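Mugs out, cupboards shut: the Jerkerwood drinks table is back

Posted 28/01/2024

If you have walked past the back room at Jerkerwood lately, you may have noticed that the drinks corner is finally getting some love! We have wanted to sort it out since last April, when the old shelf came down, and now we have a proper table, a plan, and (best of all) a mug tree.

The mug tree came from Jaqueline Carrillo, who spotted it at the Farkley swap morning and carried it home on the bus in a tote bag with the top poking out. It is light blond wood with a round base, and the pegs branch off at all sorts of angles, so you can get at your mug without knocking the next one. I love it more than I expected to love a piece of kitchen equipment. For years we stacked mugs in the cupboard over the sink, three high, and every time somebody wanted the blue one at the bottom the whole tower had to come out.

Then there is the question of cold drinks. Gaëtan Vidal would like it known that cans are welcome too – not everyone wants tea at ten in the morning – and he has been bringing in different ones for people to try. The rule is the same as it was at the old place: if you open it, you finish it or pour it out, and the can gets a rinse before it goes in the recycling.
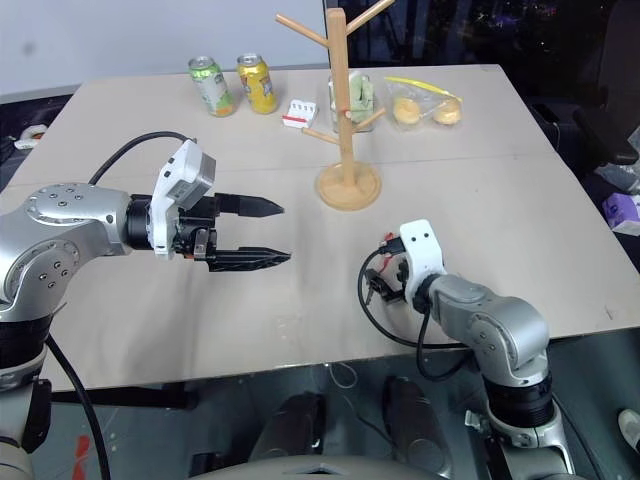

We are keeping everything along the back edge so that the front of the table stays clear for pouring, spreading out a newspaper or laying out the Vulska cards on games night. Dagim Gebreyes tried it the other way round for a week, with the mugs in front, and elbows won every time. Tall things at the back is so much better!

A few bits we would still love to find:

A tray with a lip, big enough for the sugar and the spoons
A second mug tree, any wood, any height
Cork coasters (the Yeoh Street crowd borrowed ours and we have not seen them since)

Please don't buy anything new. There are 60 of us on the mailing list, and I would bet most of these are sitting in somebody's garage already. Drop things off with Isamu Yokoyama at the front desk, or leave them in the hall with a note on.

One last request: bring a mug from home! It can be chipped on the outside, it can have a terrible slogan, it can be a souvenir from a town you have never visited. Mine has a goose on it and it is already spoken for. Gwenaël Millet is bringing shortbread for the first proper tea, and we will put the kettle on at 4.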